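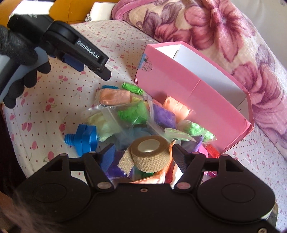
Burlap tape for bundling craft packets, worth it or not?
Posted in November by Sutrisno Tuhumury

I help set up the kids' craft table at the Grestgate library, and over the years we've ended up with a heap of soft, bright stuff in clear plastic bags. Green, yellow, purple, peach, a couple of pinks, all of it slippery and none of it willing to stay in a pile. Someone suggested I wrap the packets in bundles by color with that tan woven tape that looks like burlap, so you can grab a bundle and go. The idea is it looks nicer than rubber bands and you can write on it.

I have my doubts. The stuff I've handled frays the minute you cut it, and I don't see how it grips slick plastic. The listing I was sent (a Silladura roll) promises it "holds beautifully on any surface," and I've read that sentence on too many products that didn't. Before I spend an afternoon on this, has anyone done it and still had bundles a couple of months later? Also, some of these rolls have adhesive and some are just ribbon, and the sellers don't seem to care which word they use.

Zdislava Jelínek
replied at 9:40 pm

I did it for a yarn and felt sale at Skendside. Short version: it works as a band and it's poor as a tape.

If yours has no sticky backing, wrap it around the bundle once, overlap the ends by 2 inches and put a safety pin or a clothespin through the overlap. It will stay on as long as the bundle is a bit squashy, since the packets push back against it. Puffy bags are good for this. Flat glossy ones slide out of the middle, and I never found a way to stop that short of putting them in a bigger bag first, at which point you may as well skip the burlap.

If it does have sticky backing, test it on one packet you don't care about. Mine had an open weave, so the glue only touched the plastic along the threads. It let go at the corners by the next morning. Where it did hold, it left a brown fuzz on the bag when I pulled it off.

Fraying: yes, it frays, every cut. You can run a thin line of white glue across where you plan to cut, let it dry, and cut through the glue. That helps a lot on the end you can see. I wouldn't do it for 100 bundles. I did it for 11 and was tired of it by then.

And I'd be careful about sorting by color in the first place. It looks great on the shelf, but the kids at our table wanted one of each, so every bundle got opened in the first hour. Sorting by what the stuff is held up better.

Writing on it is a no. Marker bleeds along the threads and you get a blob. Tie on a paper tag.

Szabo
replied at 7:15 am

just use rubber bands. or big zip bags. we have 243 packets in zip bags in a tote and no one has ever complained how they look

Sutrisno Tuhumury
replied at 12:20 pm

Thanks, Zdislava, the glue line was new to me. I tried a strip on one puffy bag and one flat one last night with a clothespin, and the flat one was out of its band before I'd put the scissors away. So I'm not sold. I may do a few for the front of the shelf with paper tags and put everything else in zip bags. If anyone has had better luck with a tighter weave I'd like to hear it, but please say how long it lasted.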